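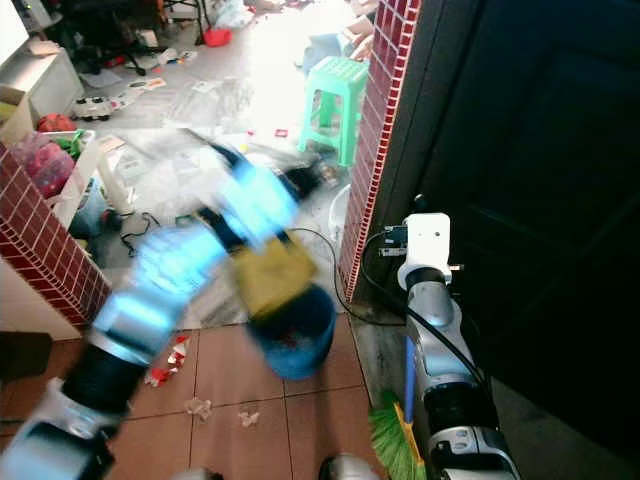
The two-armed machine at the doorway of the store room, with the blue bucket held in its left gripper.

Workshop Report: The Two-Armed Build

Members of the Lillamlow Shared Workshop will be aware that a two-armed machine for floor clearing has been under construction since January. The Workshop is pleased to provide the following report on the build, on the trials now under way, and on the arrangements that apply to members while those trials continue.

The project was approved on the understanding that it would be carried out by members, in the Workshop's own premises, and that all drawings and software would be kept where any member could consult them. Those conditions have been met. The drawings are held in the cabinet beside the lathe and the software is on the Workshop computer, in the folder named Stidau. Stidau is also the name by which the machine is entered in the equipment register, and members are asked to use it when making bookings.

Expenditure to date is $2,869, against which the Workshop has received $621 in donations from members. The largest single cost was the joint motors, which were purchased second-hand from Ejigu Surplus in Wunport. Two of these were returned under warranty and replaced without charge. The remainder of the spending was on cable, bearings, fasteners and the power supply. No further purchase may be made for the project before the new year without prior approval.

Work this quarter has been directed to the arms. The wrist wiring has been re-routed twice. In the present arrangement the black cables loop out from the wrist module and run down the length of the arm, which leaves enough slack for a full turn of the wrist but presents a risk of snagging on door furniture. A fabric sleeve was trialled and withdrawn after it was found to bunch at the elbow. Suggestions from members with experience in cable management would be welcome, and may be left in the project book.

Trials have concentrated on the store room and its doorway. The doorway was selected as the most demanding part of the building for a machine of this width. The red tiled jambs allow little clearance once both arms are raised, and the brown floor tiles have grout lines deep enough to disturb the wheels at low speed. Litter on the tiles and on the pale floor of the room beyond, including scraps of paper, wrappers and crumpled tissue, forms the working material for the trials. Members are asked not to sweep either area while a trial card is displayed on the door.

The build group has recorded 51 trials so far. Each is entered in the project book with the task attempted, the tool used and the name of the member at the stop switch. The tasks are of four kinds: carrying a container, tipping a container, picking up a single item from the floor, and passing through the doorway with a load. Carrying has been the most dependable of these. Single items remain difficult, and thin plastic in particular tends to slip from the gripper or to be pushed along the floor by it. Clear bags will be treated as a separate problem next year.

The speed of the left arm has been the subject of some discussion. At the higher setting the arm completes its sweep promptly, but lighter objects in the bucket have on occasion been thrown clear of it. The lower setting has been adopted as the standard for all trials, and the higher setting is to be used only when two members of the build group are present.

The following requirements apply to all members and visitors:

A member who has completed the induction must hold the stop switch whenever the machine is powered.

No person is to stand within reach of either arm, or in the doorway, during a trial.

Brooms, buckets and cloths used in the trials are to be returned to the build group's shelf, and are not to be borrowed for the paint bay.

Children may watch from the bench side of the room in the company of an adult.

The store room continues to be available to members outside trial hours. Those with belongings on the floor are requested to label them or take them home, as unlabelled items may be collected in the course of the work. The Workshop accepts no liability for articles left in the area after the date of this notice.

The next stage of the project is a camera mount that can be adjusted without tools, followed by a revised wheel assembly for the grout lines. Members who wish to join the build group should enter their names on the sheet at the sign-in desk. Experience in electronics is useful but is not required, and there is a present need for help with machining, painting and the upkeep of the project book.

Lillamlow Shared Workshop
December 1, 2018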